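Student Project Report: Setup and Upkeep of the Two-Arm Table Cell
Nicanor Acuña and Myfanwy Gronow
Brellstead Robotics Lab

1. Background

The cell was built by last year's group and handed to us in October with a two-page note and no wiring diagram. Our project was to get it running again and write down how to keep it that way. We did not train any new behaviors.

2. Starting condition

The right arm would home but stopped with a joint fault after a few minutes. The left arm, which carries the Pandidow hand, did not show up on the network at all. The fault log held 21 entries, most of them for the same wrist joint on the right arm.

3. Work on the arms

Nicanor traced the joint fault to a connector that was not fully seated. The cable had been tied too short, so every large wrist turn pulled on it. We cut the tie, reseated the connector and left a longer loop hanging off the arm. The left arm only needed its address changed – the Cesach controller had gone back to its default after a reset.

We then replaced the fingertips on the right gripper and set the grip force again. Our first setting was fine for boxes and too strong for anything soft. We used artificial roses in a glass vase as the soft object, with the gripper taking hold near the top of the bouquet. The vase shared the table with a clear acrylic rack, an orange box and a long maroon case.
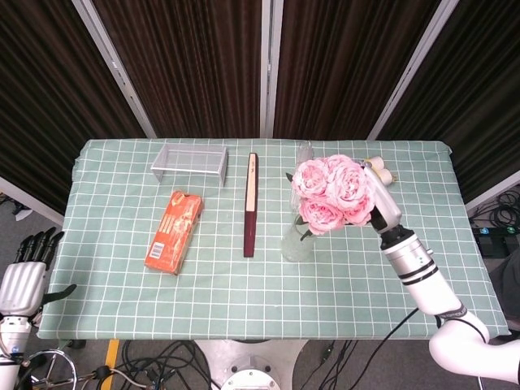

4. Table and floor

The cloth wrinkles near the corners. Pull it flat before each session and check that no object has shifted. Cables on the floor are still a problem. We bought ties and a cover strip but ran out of time to route everything.

5. Results

After the repair we ran 1,685 grip cycles on the right arm with 4 stops. Three were network timeouts. One was a dropped box, and Myfanwy lowered the approach speed after that. The wrist fault did not come back.

6. Maintenance for the next group

Check the wrist connector by hand before power-on.
Wipe the fingertips with a dry cloth.
Save the Tyagi settings file after any change to grip force.
Replace the fingertips at 4,000 cycles – we did not get far enough to test this number, it comes from the old note.

The wiring diagram we drew is in the cell binder. The left hand's thumb calibration is still open.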